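Isby Cricket Ground: pre-match safety check, Friday evening fixture

Gates open at 5. Walk the boundary first, then the stands.

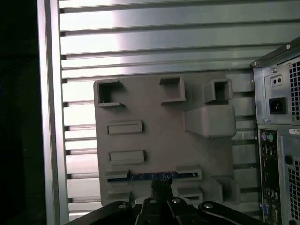
Violeta Aravena

1. Boundary rope. Pass. Repegged at the Stilley end.
2. Sight screens. Pass. Wheel brakes hold on both.
3. Covers and roller. Fail. Roller left inside the rope, to be moved before warm-up.
4. East stand, 300 seats. Pass with comment. Row 14 has a loose armrest, taped for now.
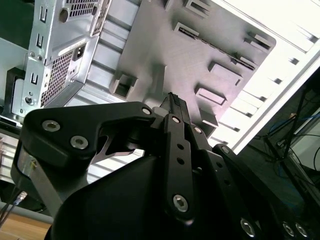
Black gripper at the open computer case.

5. Practice nets. Fail. Hole at head height in the second lane. Lane closed.
6. Floodlights. Pass. All on by 4:30.
7. Exits, west side. Pass with comment. Gate sticks on the latch.

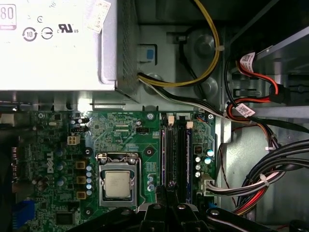
Lâm Lý: The west gate needs more than a comment. I had to shoulder it open in April with people waiting behind me. Please mark it as a fail until the latch is changed.

Changed to fail. A steward will hold it open from 5 until the ground is clear.

8. First aid room. Pass. Ice packs restocked, stretcher in place.
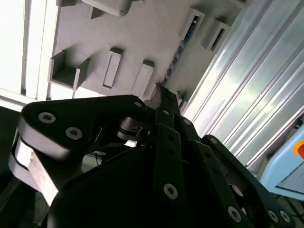
Gripper and pale gray wall panel.

9. Helmets for close fielders. Pass.

Recheck items 3, 5 and 7 before the toss.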